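Does the kitchen clear-out work?

The author of the Honon tidying guide says a room needs 20 minutes and one bin. I asked what happens to the boxes.

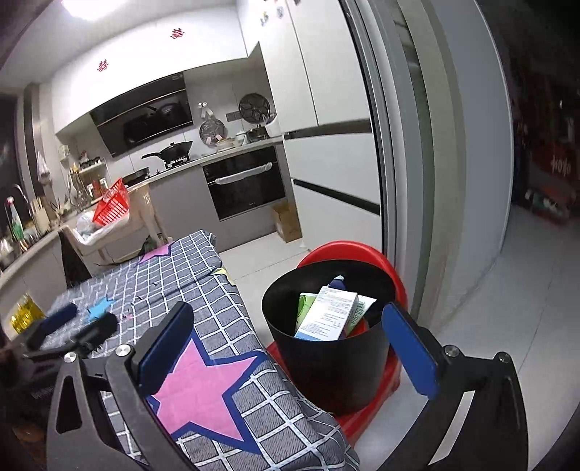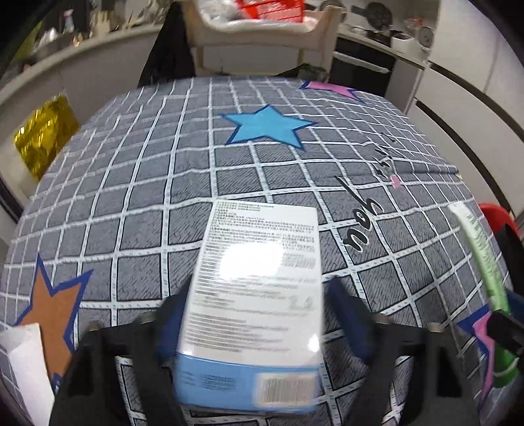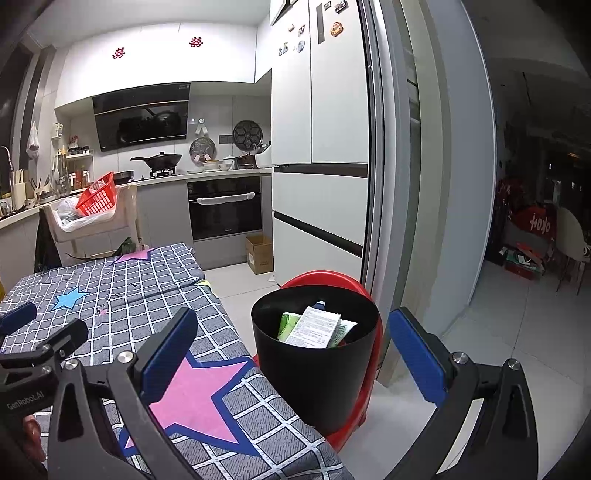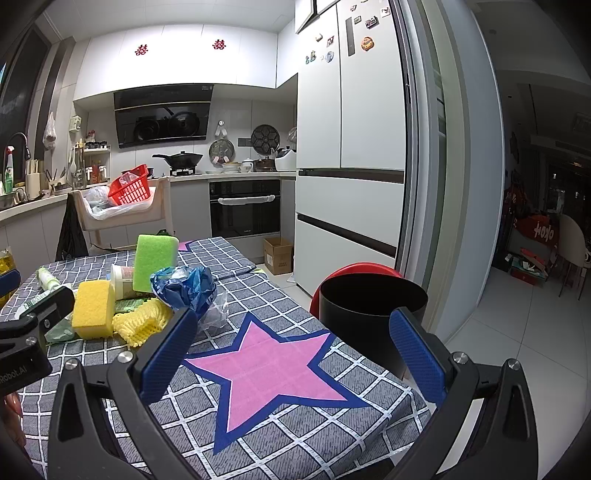 Star-print cloth in all four, black bin in three.

"Read the box before you toss it"

"People throw out packages they never read," she says. Fine – but who reads all that small print? "You look for the date." And sponges? "Two is plenty." Her guide lists 50 rules. I'd keep 10.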